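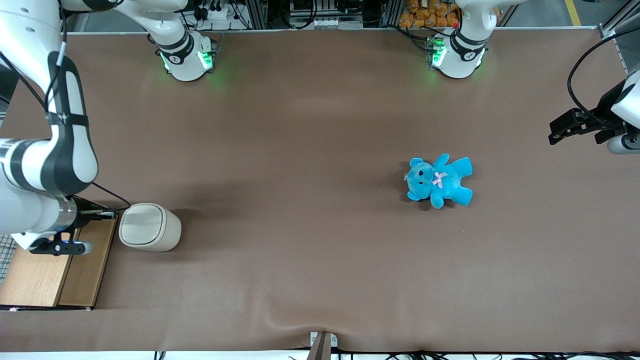

Abdelilah Benjelloun wrote to me after my last review to say that I was far too kind to table coverings, that a cloth is a cloth, and that anybody paying more than a tenner for a plain brown one wants their head looking at. Fair enough, Abdelilah! But I've now had the Hernness table cloth for 2 months and I'm going to be kind all over again (mostly).

I bought it in brown because I am a coward about colour and because tea is brown. It's smooth, with no pattern and no fringe, and it lies flat right across a big table without that ridge down the middle you get from the packet. Well, it did once I'd ironed it. The label says not to iron it above warm and I'd believe the label, my first go left a shiny patch near one corner that I now keep a fruit bowl on.

What I like best is how easily you can find things on it. My old one was a Mondach, all ferns and little birds, very pretty, and I once lost a pair of glasses on it for most of an afternoon. On plain brown a pale blue teddy with a pink bow practically shouts at you. So does anything white. When my niece comes over and tips out her toys I can see at a glance what's still to go back in the box, and she can too, so tidying up has got a good deal quicker.

Washing: 40 degrees, on its own the first time, as the water came out like gravy. After that it's been fine in with the towels. It does pick up fluff from soft toys and I go over it with one of those sticky rollers, a Stakel one, which does the job but eats through sheets at a shocking rate.

Grumbles, then. It slides. Lean on the table to reach for something and the whole lot comes with you, so I've put a clamp on at the near side. It also shows every crumb of anything pale, biscuits especially. And the hem on one short side had a loose thread out of the packet, which I snipped and have been watching suspiciously ever since.

The shop I got it from, Mansour, had 71 reviews up when I ordered and 62 of them gave it full marks. I'd knock one star off for the sliding. They do it in a dark green as well, and I may get that for the winter if it's still there in October.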